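4 Running the spill task

This section applies to the two-arm bench used by the Gakum Robotics Club. Read Section 3 (Power and homing) first. Members who have not been signed off by Mwajuma Khaemba may use the bench only with a signed-off member present.

4.1 What you need

Bench key and stop button, both from the grey drawer
White sponge, rectangular
Jug of weak tea, cold
One obstacle from the Bramurex box
Two dry cloths
Run sheet

Use tea with no milk or sugar. Sugar leaves a film on the table that the wrist camera picks up as a spill on later runs. Dyed water was used until November and has been withdrawn, as it stained the sponges.

4.2 Preparing the bench

1. Wipe the table and dry it. Check that no cable lies across the work area.

2. Switch on the left arm, then the right arm. Wait for both to finish homing before you touch either one.

3. Open the Taltix control program and load profile 14. The status line should read READY, LEFT and READY, RIGHT. If only one arm is listed, see 4.5.

4. Place the obstacle to the right of the centre of the table. Any item from the box may be used, including the folded umbrella. Tie or tuck loose straps where you can. Note the item on the run sheet.

5. Pour a small amount of tea to the left of the obstacle. Do not try to make a neat circle. Uneven edges are wanted for this task.

CAUTION: Pour with both arms stopped. Keep the jug off the bench at all other times. The joints are not sealed.

4.3 Gripping the sponge

6. Hold the sponge by one end and offer it to the left gripper. Keep your fingers clear of the gripper fingers.

7. Close the gripper from the keyboard in single steps. Stop when the sponge is held and no longer slides. The setting is normally 560. Do not go above this value, or the sponge will fold and lift off the table at its free end.

8. Raise the right arm until its gripper is well above the obstacle. Leave this gripper open and empty.

9. Lower the left arm until the sponge meets the table. The sponge should stick out to the side of the fingers, and the fingers should carry it without scraping the table top.

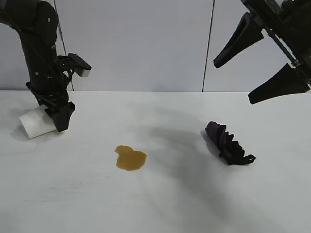

4.4 Wiping

10. Check that everyone is behind the yellow line. Say "moving" aloud.

11. Start the recording, then start the wipe. Steer the left arm with the hand controller. Work from the outside edge of the spill towards its middle, lifting the sponge between strokes.

12. Keep the sponge clear of the obstacle. If it touches, carry on and mark the run T on the sheet. Do not move the obstacle by hand during a run.

13. Stop the recording when the spill has been taken up or when 157 seconds have passed, whichever is sooner.

14. Press the stop button before reaching over the table. Remove the sponge, wring it out over the sink and dry the table with a cloth.

NOTE: The right arm is not driven in this task. It must still be powered. With its power off it sinks slowly under its own weight.

NOTE: A change of room lighting alters the shadow of the right arm on the table. Leave the blinds and ceiling lights as they are until the set of runs is complete.

4.5 Faults

Only one arm listed: close the program, check the cable at the rear of the missing arm, and start again from step 2.

Sponge slips during a stroke: stop, dry the gripper fingers and repeat steps 6 to 9. Replace the sponge if it slips again.

Error 1702: the left arm is pressing too hard on the table. Raise it a little and clear the error.

Liquid on an arm: press stop, switch off at the wall and tell Mwajuma Khaemba. Do not switch on again to test it.

4.6 Closing down

15. Park both arms using the Acheampong stands and switch them off, right arm first.

16. Leave the sponge on the rack and empty the jug.

17. File the run sheet and return the key to the grey drawer.

Section last revised Wed 7 March.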